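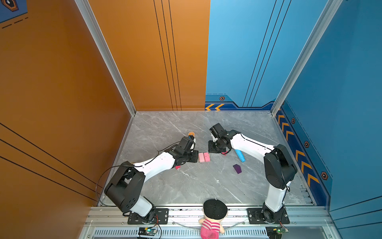
Two white arms with black joints over a gray marble floor.

Wildlife > Exotic Pets > Buying Guides

How to check a reptile seller's paperwork

A "captive bred" label proves very little. Ask for the breeder's name and the hatch date, then call the breeder yourself. If the seller stalls, walk away.

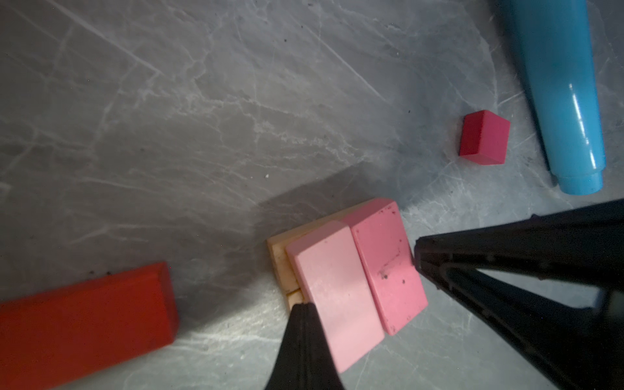 Next, read your state's rules on venomous species, and don't take a forum's word for them. Brittany Arsenault of Clendeck paid $800 for a snake whose permit covered a different species. Keep 2 copies of everything, one away from the house.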